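Projects > Second year > Measuring and pouring

Home Timetable Projects Notes Contact

July
by Jairo Palomino

How much water is in the beaker? My project on pouring by eye

I picked this project because I thought it would be easy, and I'd like to get that confession out of the way first. Water is free, beakers are in every cupboard, and I pour things all day long at home (mostly tea). The question was simple enough: if you fill a glass beaker using only the marks printed on its side, how far out are you? And does it get better with practice, or do you just get quicker at being wrong?

My plan was to pour water into a beaker until I thought it had reached the 100 line, then weigh it. One millilitre of water weighs so close to one gram that the scales give you the answer straight away, no maths needed, which suited me very well. I did 42 pours on my own with the same beaker, then wrote everything up in a table that got rather out of hand.

I named my two ways of pouring after the notebooks I kept them in, which were a Wirka and a Stillska. So a "Wirka pour" is the fast one, where you tip the jug, stop when it looks right and leave it alone. A "Stillska pour" is the slow one: stop a bit short, crouch down so your eyes are level with the line, and add the last bit with a dropper. My supervisor asked me to use proper names in the final version and I said I would — but I'd already labelled all the graphs by then.

The first thing I learnt is that the line has a thickness. That sounds silly until you're crouching in front of it wondering whether you want the water at the top of the line, the bottom, or somewhere through the middle. The water isn't flat either! It climbs up a little where it touches the glass, so there's a curve, and you're meant to read the bottom of the curve. I knew this from school and still forgot it for the whole of my first morning. I kept those results in, because they're a nice record of what happens when you don't bother. 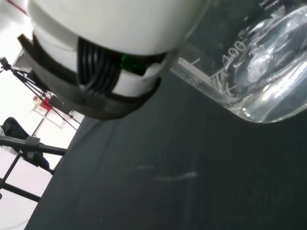
The second thing is how much the angle matters. If you look down at the beaker from standing height, you see the surface of the water and the marks from above, and the two don't line up the way they do at eye level. My standing pours were nearly all on one side of the target, which made me quite excited as it meant the mistake had a pattern to it. When I switched to crouching, the results scattered on both sides instead, and much closer in. My knees were less pleased.

White marks can be tricky as well. With clear water behind them and a window to one side, they come and go as you move your head, and I lost the short lines completely a few times. I tried a sheet of dark card behind the glass and it helped so much that I went back and repeated the earlier set with it. (That's where a whole afternoon went, for anyone wondering about the gap in my lab diary.)

For the big test I used a bucket. I wanted to know what happens to small mistakes when you add them up, so I filled the beaker to 100 and emptied it into the bucket, over and over, until I believed I had poured 300 millilitres, and then did a long run where I kept going for ages. On the short run you'd expect three goes to come out fairly well, and they did. On the long one I finished with 1,172 grams in the bucket, when the total I'd been aiming for was 1,200. Some of that is my pouring and some is the drops that cling to the glass every time you empty it. I can't separate the two properly with what I measured, and I should have weighed the empty beaker between pours. I only thought of it while mopping up.

I shared the room with Cuadros, the group doing dyes, and they lent me a few drops of blue for the last set. Coloured water is far easier to read! I felt a bit cheated that I'd done all the others with plain water, but the comparison did give me an extra graph, so I'm not complaining too loudly.

If I did it again I'd change 2 things. I'd get other people to pour, as by the end I was so used to that one beaker that I was probably remembering the feel of it and hardly reading the marks at all. And I'd borrow a measuring cylinder from the Trometar store, to see how much better a narrow glass does than a wide one. In a wide beaker a tiny change in height is a lot of water, and I suspect that explains more of my results than anything I did with my eyes.

The full table is in the back of the folder, with the first morning's pours marked in pencil.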